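Apples on the Counter, Apples in the Fridge: My Summer Term Project

Posted Sep 6, 2023 by the Wena Project, Bloxham Hall

My grandmother keeps her apples in the fridge. My dad keeps his in a bowl on the counter and says cold apples taste like nothing. I've been hearing this argument my whole life, so when our food science class said we could pick any kitchen question we wanted, I already had mine - where do apples keep best, and do people care? I called it the Wena Project after the street I grew up on, mostly since the form had a box for a title and I had nothing better. 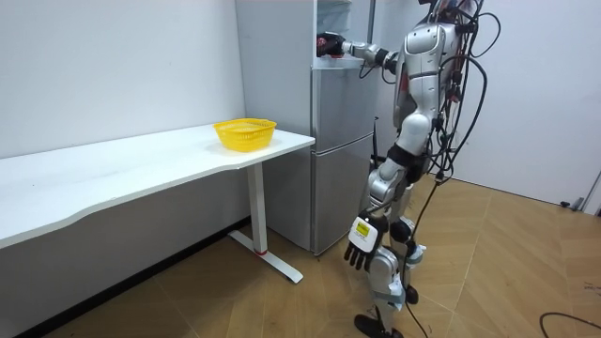
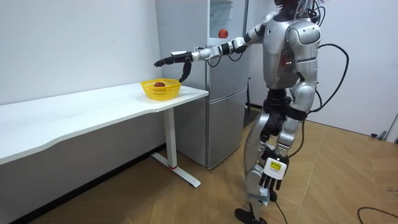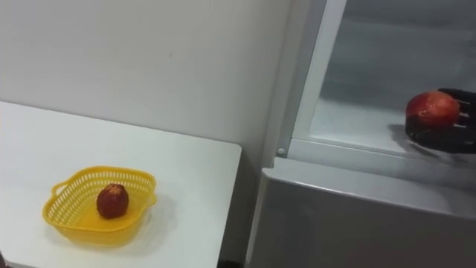
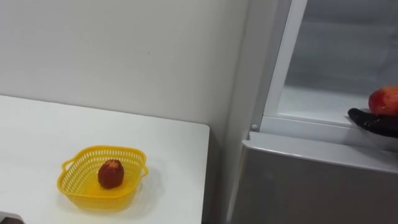
What I wanted to find out

I had two questions. First, how much does an apple change if it sits out at room temperature compared with the fridge? By change I mean weight, firmness and taste. Second, where do people in Wekgate keep their fruit, and did they ever decide to do that or did it just happen?

I guessed the fridge would win on weight and firmness and the counter would win on taste. I wrote that down before I started so I couldn't cheat later.

How I did it

I bought 24 apples from the Saturday market in Wekgate, all the same kind and all from one crate. They were on the small side. All together they weighed 2274 grams on my kitchen scale, a Vusto that only shows whole grams (more on that later, ugh). I split them into two groups of 12, swapping a few back and forth until the groups weighed nearly the same. One group went on top of the bookcase in my room and the other went into the crisper drawer.

I ran the whole thing in June and weighed both groups every Sunday for three weeks. At the end I cut up every apple and did a blind tasting in the Bloxham common room. Well, blind-ish. I let the fridge slices warm up first so the temperature wouldn't give them away, but the counter ones had gone a bit yellow and I think some people worked it out.

For firmness I pressed each one with my thumb and gave it a score from one to five. A real penetrometer would have been much better! Our lab has one, but the summer classes had it booked the whole time.

For the survey I asked 32 people one question to start with (where's your fruit right now?) and then let them talk. I got way more talking than I planned for.

Results

The counter group ended up at 991 grams, down a little more than an eighth from where it started. The skins were wrinkled around the stem and two of them had soft brown patches, so I left those two out of the tasting. The fridge group lost less than a quarter of what the counter group lost. Firmness went the same way. Most of the fridge apples got a four or a five from my thumb, and not one counter apple got above a three.

Taste is where I was wrong. I was so sure my dad was right! Most tasters picked the fridge apples, and the word they kept using was "crunchy." A few liked the counter ones better and called them sweeter, kind of like pie filling. So I think when people say taste they mostly mean texture, which I should have asked about separately.

The survey was my favorite part. Counter people and fridge people came out close to even, but hardly anyone had a reason. They did what their parents did. One woman keeps apples in the fridge and pears on the windowsill and got quite annoyed when I asked about plums. Several people told me they move fruit to the fridge once it starts to look sad, and from my numbers that seems a bit late.

What went wrong

The scale, first of all. It shuts itself off after a minute, and twice I had to start the weighing over. I also never measured the humidity in my room, and we had a really dry second week, so the counter group may have had it worse than usual. And my roommate's bananas lived on that same bookcase for a few days before I noticed. Bananas give off ethylene, which makes other fruit ripen faster. I moved them, but I can't tell you how much it mattered.

If I did it again

I'd add a third group in the fridge in a loosely closed bag, and I'd use two kinds of apple, one crisp and one mealy. I'd also taste every week so I could see when the difference shows up.

I told my dad the results. He still has the bowl.

More from the summer term projects

Does Salting Pasta Water Change How Fast It Boils?
Bread Mold in Four Kinds of Bag
Why My Sourdough Smelled Like Nail Polish
Counting Sugar in the Bloxham Vending Machines
A Week of Wekgate Tap Water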